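February

Long day on the tray task. Teodora wanted the new policy tested before I touched anything else, so I spent the morning resetting tools. The task is simple to say: two arms, one tray, a set of long-handled tools, sort what goes in and what stays out. The old policy was trained on 300 demonstrations. The new one has 200, but Yeison threw out every demo where the operator paused or regrasped, and we wanted to know if the smaller set would hold up.
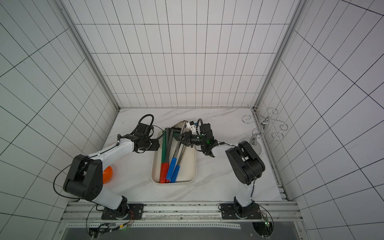
Both arms at the tray, right gripper on a blue-handled tool.

We ran both policies with the same starting layouts. Scoring was by hand, on paper, which I still trust more than the script. The trimmed set did better on the first grasp and worse whenever two handles were lying close together. I had expected it to be worse all over, so I wrote that down before I could talk myself into something else.

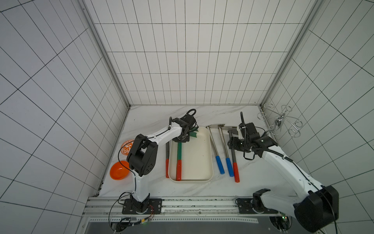
Teodora thinks the pauses were teaching the arms to wait for each other. With them gone, both arms commit early - fine when the tools are spread out, bad when they overlap. Yeison disagrees and says it's the regrasps we miss. He may be right. We can separate the two by putting back only the regrasps and training again, so that's started and should be done by morning.

Went through the wrist views after lunch. When a gripper turns past a certain angle, a lot of what it sees is its own finger and the walls.

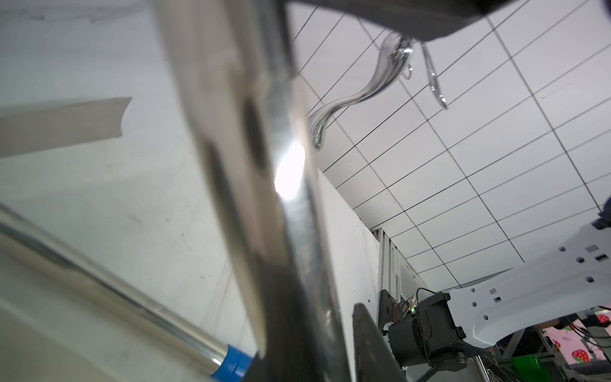 I want to try a run with the wrist input masked for those angles. Noonan tried something like it at Karstead and lost three weeks to it, so I'm giving it five days.

Paper scores are in the blue folder. Still owe Teodora the table.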